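Demonstration Operators, Cloth Handling (Part-Time, Fixed Term)
Kavidis, Clavdale site

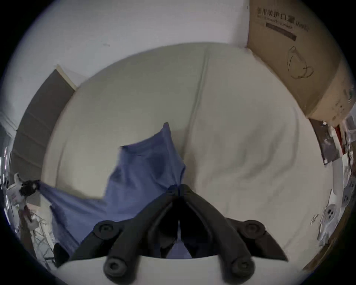 One operator from the January group reports that folding is learned in an afternoon, and that the hard part is keeping the same pace on the fortieth cloth as on the first. Applicants should weigh that remark before applying.

Kavidis is recruiting 3 operators to record manual demonstrations of household cloth tasks with a hand-held two-finger gripper. The recordings are used to train grasping and folding policies for the Haworth arm. The target for this round is 3,000 accepted demonstrations, 1,000 per operator.

Duties
Pick up, spread and fold garments and towels on a bed or other soft surface, using the gripper only.
Return the cloth to a crumpled start state between takes.
Mark failed grasps in the session log. Failed takes are kept but do not count toward the target.
Repeat a subset of tasks by remote control on the Stedlow station, after training.

Requirements
Steady use of either hand for sessions of up to two hours, with breaks.
Ability to follow a written protocol without shortcuts.
Normal or corrected vision.
No programming background is needed. Prior teleoperation work is useful but carries no extra pay.

Terms
Paid training comes first, followed by a trial block of 50 takes. Operators who pass are paid by the hour, with a completion payment of $950 when the full quota is accepted. Travel to Clavdale is not reimbursed.

Send a one-page resume and your weekly availability to the Kavidis hiring desk by 27 Nov 2020. Late applications go on the reserve list.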